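Kitting benches going to arms -- what happened to your headcount and job grades?
Automation on the Floor > Staffing and Workflow

benchlead_vn
Posted 2024-08-13
We run desk-kit assembly at the Vurnum site. Pens, markers, holders, small parts into trays. In January management put arms with robotic hands on 2 of the benches. Output per shift is close to what it was. The work is different. Packers now stage parts, clear faults and log every miss. Pay grade has not changed. Looking for numbers or contract wording from other sites.

torque_spec
Same transition at Graltholm. Nobody was let go, but the packer grade was frozen and new hires come in as "cell attendant." Read the job description before you sign off on it. Ours listed fault recovery as "incidental." We logged 158 stops in the first month. Each one needs a person to check the bench, reset the part and restart the cycle.

mesh_and_wire
158 is high. What is your stop condition? If you halt on every grip force deviation you will get that. We widened the band on round parts and the count dropped.

torque_spec
We tried it. Wider band, more dropped markers. The attendant picks them up either way -- the only difference is whether the log shows it.

quietshift
I disagree with the general tone here. I packed by hand for years and my wrists were finished. Attending a cell is easier on the body. The complaint should be about the grade, and that is a separate conversation from the equipment.

benchlead_vn
Fair on the wrists. Two of my people say the same. The others say the day is harder to get through, with long waits and then three faults in a row. They also lost the talk across the bench, as the stations are now spaced farther apart.

mesh_and_wire
Rotate them. We do 2 hours on the cell, then 2 on inspection. It needs a schedule that someone maintains.

quietshift
Rotation only works if inspection is the same grade. At Buenaventura it was one step up, so the supervisors blocked it.

torque_spec
Get fault recovery written in as a skilled task, with training hours attached. Waduseo did our integration and their manual has a full section on it. Hard to call it incidental after that.

benchlead_vn
Useful, thanks. I will pull the manual and compare it to our description. For mesh_and_wire, who asked me by message about part presentation: soft mat on the table, holder standing upright on it, marker gripped across the barrel. 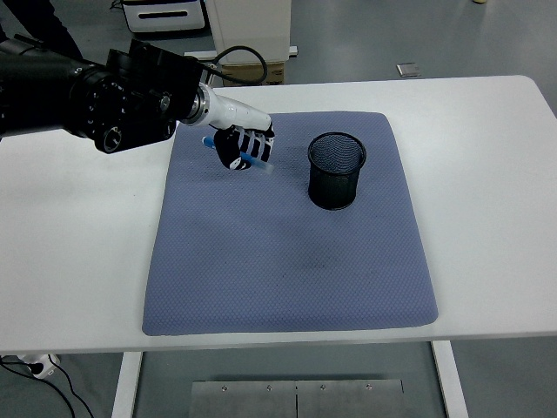 Marker in hand over the mat, mesh holder still empty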